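Projektbericht, Teil 3: Der Tisch wird gedeckt

Also, nach dem Chaos im Februar haben Shanthi und ich den langen Tisch komplett neu mit Packpapier bezogen (ja, es wirft immer noch Falten, sorry Gijs!) und mit dunkelblauem Klebeband ein Raster draufgeklebt. Mir gefällt's total! Jedes Ding bekommt jetzt sein eigenes Feld, der Teller hier, die Zitrone daneben, und beim Aufräumen weiß man endlich, was wohin gehört. Für das Klebeband gingen übrigens 9 Euro drauf, Kavinda hat die Quittung. Die hellgrünen Teller wollte ich unbedingt behalten, auf dem braunen Papier sehen die einfach super aus.
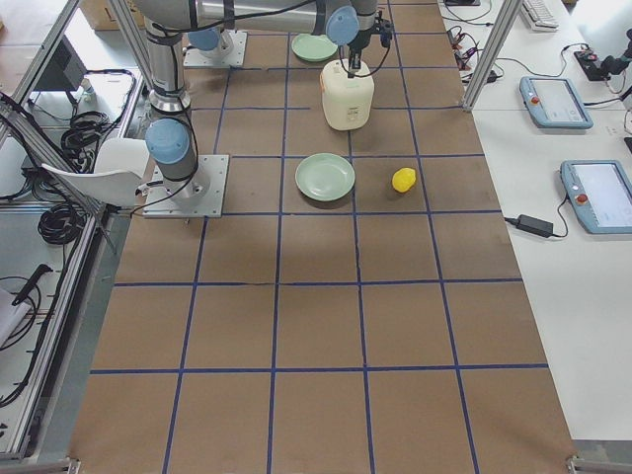 Als Nächstes schreibe ich mit Shanthi die Materialliste fertig.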